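**Ticket 129: AlphaBot 2 box, kit incomplete at check-in**
Opened by: Keerthana Chowdary
Assigned to: Iker Goicoechea
Status: closed
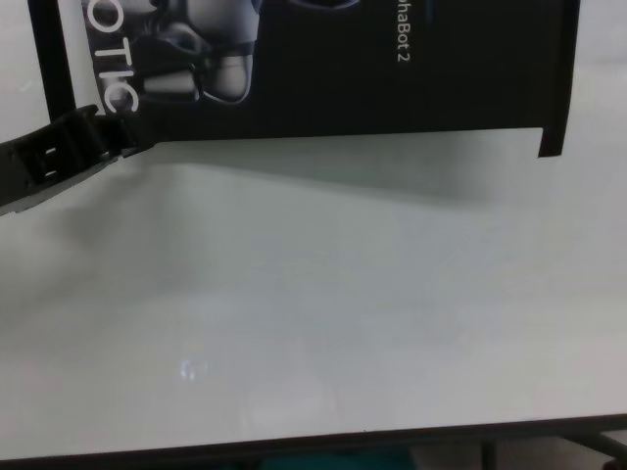 Kit came back to the Flutcombe store room on 3rd June. Checked it against the packing list and the small screws bag and one spacer bag were missing. Outer box is fine, no dents. Need to know if we reorder or if the parts are still with the Rornton class.

**Log**

- **Iker:** Asked Rosaura Cusi, who had the kit last. She says everything went back in the box before it left her room. Please check under the cardboard insert, small bags slide down there.
- **Keerthana:** Lifted the insert. Spacer bag was under it. Still no screws.
- **Iker:** Does the shelf label match the box? We own 2 of these kits and they look the same closed.
- **Keerthana:** Label says kit 21. The list inside the lid is for the other one. So the lists got swapped at some point, maybe the bags too.
- **Iker:** Open the other box and count the screw bags.
- **Keerthana:** Both screw bags are in there. Moved one over and swapped the lists back. Both kits now match.
- **Divya Pisharody:** Can we write the kit number on the bags as well as the lid? Marker rubs off the plastic, use a paper label.
- **Keerthana:** Labels done on both kits. Shelf sheet updated.

**Resolution:** no reorder needed. Kit 21 can be booked again.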